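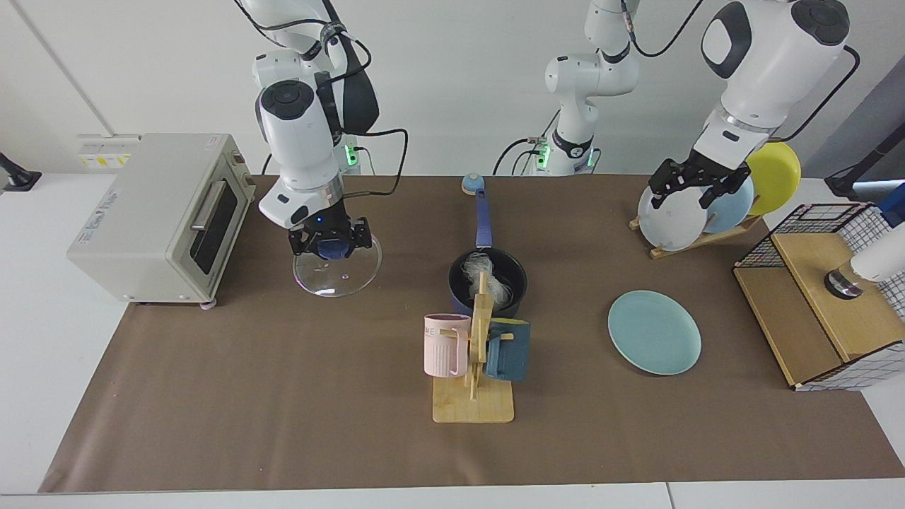
Mohcine Belhaj replied:
Depends what your contract says about duties. Ours at Dindcombe said "kitchen porter and associated tasks", and once the arms went in, "associated tasks" turned out to cover a lot of standing next to them. I'd get that sorted before anything else.

tealurn wrote:
Same question I asked in the other thread and never got a reply to. What happens to the hours? We have 17 people across the kitchens at Brendby and the letter we were given says no redundancies before July. It says nothing about after July, and it says nothing about shifts. You can keep everyone on and still cut them all to mornings.

Mounir El-Sayed replied:
I started the thread so I'll answer what I can. I'm at the Purkholm site. Small staff kitchen, one main meal, plus teas. The arms are on handling jobs for now, pan lids, plates in and out of the rack, that sort of thing. Two arms on one bench. We still do all the cooking, all the knives and anything with hot fat. No one has lost hours yet. Two of us were moved from washing up to what they call bench support, same rate.

Bench support means you set the bench out, watch, and step in when it stops. You also fill in a sheet. The sheet is the part people moan about.

panscrubber_lil wrote:
Same rate is the problem though isn't it. If you're responsible for a machine you should be paid for being responsible for a machine. My brother-in-law minds a packing line and he gets a supplement for it.

Mounir El-Sayed replied:
We asked. They said it would be looked at in the review. I have that in an email, which I'd advise everyone to get, whatever they're told in the corridor.

greyapron wrote:
I'll be the one to disagree. I did 22 years of pot wash and my hands are ruined. Skin splits every winter and I can't close the left one properly in the morning. If a machine wants to shift plates it is welcome to them. People on here talk as if it was a lovely job we're being robbed of. It was a wet floor and a bad back.

tealurn wrote:
It was a wage.

greyapron wrote:
I know it was a wage, I was on it. I'm saying you can argue for the wage without arguing for the sink.

Mohcine Belhaj replied:
Both fair. What I noticed at our place was the talking stopped. Three of us used to work the sink end together and you heard everything, who was off sick, whose kid had got into what school. Now there's one person by the bench and the other two are out on the trolleys. Management would never see that on a rota because it looks like the same number of people.

Also the bench has to be laid out properly and that takes longer than you'd think. Pan here, rack there, leave space between. Before, you just dumped stuff down where there was room. I'm tidier at home now, my wife is pleased.

couthon77 wrote:
Is it quicker than a person? Genuine question, I've only seen videos.

Mounir El-Sayed replied:
No. Nowhere near, at ours. I kept my own count one day out of interest. 246 items through the sink end by hand over lunch, and 129 on the bench in the same time, and a few of those I finished off myself. They aren't hiding it, the trainer said the same. They say speed comes later.

panscrubber_lil wrote:
So they're paying for slower work and a person to watch it. Somebody upstairs thinks it'll pay off by getting rid of the person.

Mounir El-Sayed replied:
Maybe. I'm not defending it. I'm telling you how it is on the floor.

chaukeshift2 wrote:
I'm at Chauke, we've had ours longer than Purkholm. A few practical things for anyone getting them:

Ask who is allowed to press stop. With us it was only the supervisor for the first fortnight, which was daft, and it took a grievance to change it. Everyone on shift should be able to stop it.

Ask what the sheet is used for. Ours ended up being used to time people's breaks. That was never mentioned at the briefing.

Get the training in paid time. Some of ours were told to watch a module at home.

tealurn wrote:
The breaks thing is exactly what I was worried about. Did you get it stopped?

chaukeshift2 wrote:
Partly. They took names off the sheet and put shift numbers on. With two people on a shift it isn't hard to work out.

greyapron wrote:
That one I'm with you on. Machine is fine, spying isn't.

Mohcine Belhaj replied:
Mounir, when is your review? We were promised one as well and it got moved, then moved again. If you get a date in writing, put it up here and I'll take it to our lot.

Mounir El-Sayed replied:
July, no day given. I'll post when I hear. If they put the supplement in writing I'll copy the wording out as well.

couthon77 wrote:
Cheers all. We have our first briefing next week so I'll be asking about the stop button and the sheet.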